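26 de abril – cuaderno del taller de comunicación, Jalora

Sigo con lo de las disculpas públicas de empresas. Releído el comunicado de Winton por el retraso de los envíos. Tarda 4 párrafos en decir "lo sentimos" y antes ya ha culpado al proveedor. Mal.

El de Ototis mejor: la disculpa en la primera línea, luego qué pasó, luego plazo. Le falta firma, lo manda "el equipo". Preguntar si hay versión firmada.

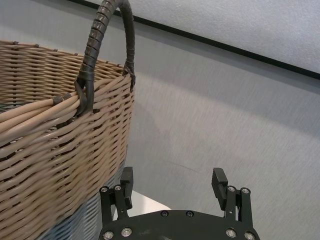
Cesta de mimbre, detalle del asa.

Prueba de lectura con 13 personas, los dos textos sin logotipo. Cinco dieron por sincero el de Winton, el resto no. Motivo más repetido: "si le hemos causado alguna molestia". Quitar ese "si" de todas nuestras plantilllas, ya.

Ojo – el orden de lectura no se cambió entre grupos. Repetir en junio con el orden invertido, si no esto no vale gran cosa.

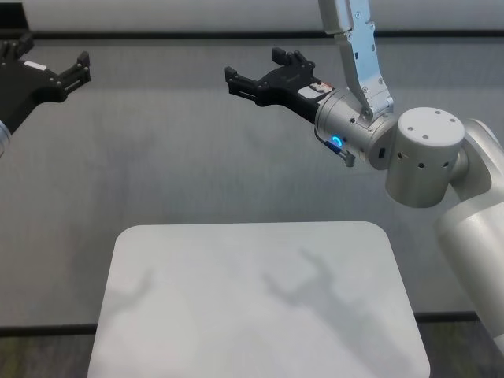 Mesa blanca y los dos brazos, con sus pinzas negras.

Pendiente: borrador para Jafarzadeh. Quieren hasta 2 páginas, yo lo dejaría en media. Nada de adjetivos. Proponer que lo lea alguien en voz alta antes de mandarlo, que en el ultimo se coló un "lamentamos que se sintieran".

Buscar tambien la carta de rectificación antigua, carpeta gris.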